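3. Dubbing credits on two streaming catalogs

3.1 Sample

We took our list of titles from the public catalogs of Simik and Akance, two subscription services that carry Hindi films with at least one dubbed track. Short films, concert recordings and trailers were removed. Where both services carried the same film, it was entered once, using the longer version. The final list had 3,085 feature films. All catalog pages were read in April, and pages that changed after that were not read again.

For each film we noted the year of release, the languages of the dubbed tracks, and whether the voice cast was named. A voice cast was counted as named if at least one voice actor appeared with the part he or she played. A studio name alone was not enough. Many films list a dubbing studio and a sound engineer and stop there.
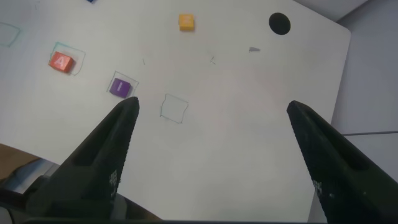

L. Ferraro
Lead author, Screen Industries Group, Sangate

Figure 1. White tabletop and purple block.

3.2 Coding

Credits were read from the closing roll of the dubbed track, where there was one, and from the catalog page in all cases. When the two disagreed, we used the closing roll. Eight coders did this work. Each film was read by two of them, and differences were settled by a third. Most of the differences came from older films in which a song credit had been taken for a speaking part. We changed the coding sheet after the first week so that playback singers had a column of their own, and the films already done were coded again.

Credits in Tamil and Telugu were read by coders who knew the language. We did not use machine translation.

3.3 Results

Of the 3,085 films, 277 named a voice cast. This is 9.0 percent of the list. Animated films were more likely to do so than live-action films, and films with a well-known actor in a dubbed lead part were the most likely of all. In several of these the star was the only voice named.

The service made little difference. Simik puts dubbing credits on a separate tab and Akance puts them at the foot of the page, but both appear to copy what the distributor sends them. The year of release mattered more. Films released before 2,000 subtitled prints were common in a region, as we discuss in Section 4, rarely carried any credit for the dubbed track.

We did not ask whether the voice actors had been promised a credit. Contracts were not open to us, and the few sample forms we found on agency websites did not mention it.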